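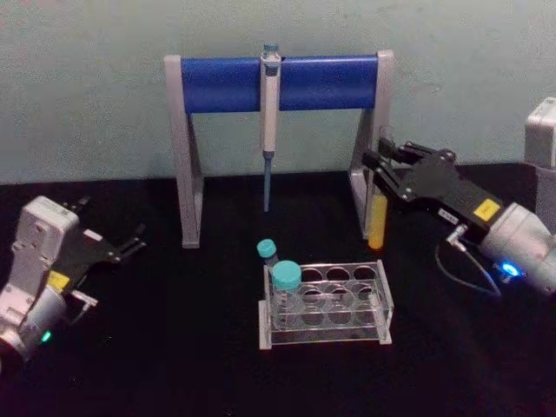

Can a robot do the chores yet?

Some of them, slowly, and with a person close by. Moving a tube from one rack to another is within reach on a good day. Folding a fitted sheet mostly isn't. The gap between those two jobs is what we work on.

About Skadton

Skadton tests two-armed robots on ordinary manual work. We don't build arms and we don't sell them. Makers and buyers come to us with a machine and a list of jobs, and we report how well the machine does them. Our customers are laboratories, laundries, small packing firms and two companies that hope to put a robot in people's kitchens.

We started in a unit behind a joinery shop, testing one arm on one job: putting screws into trays. The first report ran to four pages and the customer didn't like it. They came back the following spring with a better gripper, and most of our work since has come by the same route.

What we test

Our task list is called Dallevora. It holds 60 jobs, split between household work and shop-floor or bench work. The household half includes loading a dishwasher, wiping a hob, pairing socks and taking a bin bag out of its bin. The other half includes sorting fixings, closing cartons, fitting labels and handling tubes and pipettes.

Each job has a written start state, a written end state and a time limit. The end state is judged by a person who did not set the job up. "Nearly" is recorded as a fail, with a note. A tube that stands in the rack at a slant has not been racked, and a plate put in the dishwasher facing the wrong way has not been loaded.

Laboratory bench work is where we get asked the most questions, so it has its own section in the list. On paper it suits a robot. The table is flat, the parts are rigid and the objects have known sizes. In practice there are three sources of trouble. Clear plastic is hard for cameras to place, and a clear tube over a clear rack is harder still. Clearances are small: a gripper finger that is slightly too thick will knock the next tube along. And liquids limit how fast the arm may move, whatever the motor can manage. Holding a part-filled tube upright is easy enough for a modern gripper. Lowering it into a hole without touching the side is a separate skill, and we score it separately.

Screw caps need both arms, one to hold and one to turn. Pressing the button of a hand pipette to the right depth needs more feel than most grippers offer, and several makers fit a motorised pipette to the arm instead. We accept that, but the report says so.

Where things stand

In our last full round we ran 1028 attempts. Of the 60 jobs, 22 were completed often enough for us to call them dependable, meaning that we would leave the machine alone with them for an hour. Nearly all of those were shop-floor or bench jobs. Only 2 were household jobs, and both involved picking up hard objects and putting them in a box.

Speed is a different matter. A machine can be dependable and still take four times as long as a person. For a night shift in a lab this may be fine. For clearing up after dinner it probably isn't, although some customers disagree with us on this point.

Cloth, bags, cables and anything sticky remain poor. We have seen progress on towels. We have seen very little on duvet covers.

How we work

Tests take place at our workshop in Pundside. Each bay has a plain table, fixed lighting and a set of objects bought from normal suppliers, so that a customer can buy the same ones. Lighting is changed partway through a round – usually dimmed, sometimes lit from one side – and the job is run again. Many machines that score well in the first half lose ground here.

Customers may watch. They may not adjust the machine once a round has begun. If it stops, we note the time and the cause, reset the table and carry on.

Results are logged in Honorato, our own record system, along with video of every attempt. The customer receives all of it, fails included. We publish nothing about a named machine without the maker's written consent. The task list itself is open to anyone and is revised every December.

Working with us

A short test covers five jobs of your choice and takes a week. A full round takes six. Send us the reach and payload of the arm, drawings of the gripper fingers and a plain list of what you want it to do. If the work involves liquids, tell us which ones. We use coloured water wherever we can and do not handle live samples.

Visits to the workshop are by arrangement, mornings only.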